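How Stores Line Up Bottles

Floor cleaner comes in many colors. Workers put the same kinds together in rows, one bottle behind another. This job is called facing -- the front label should look out at you. 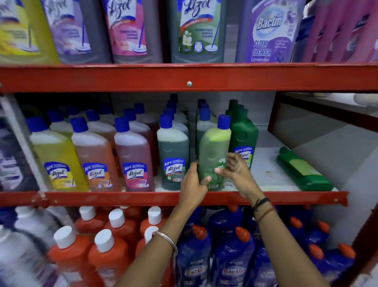
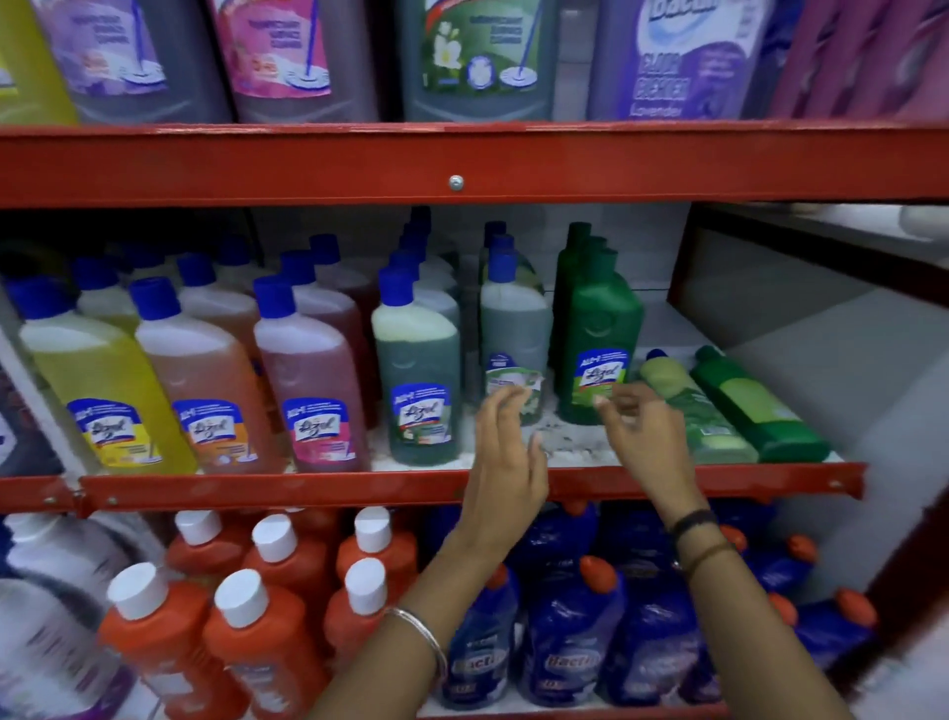

Bottles of Lizol on the middle shelf.

Despina Rusu asked why the bottles behind matter if shoppers only see the front ones. When someone buys the front bottle, the next one can be pulled forward. Then the row looks full again.

Cleaners are not for drinking or playing -- leave the caps closed and let a grown-up carry them.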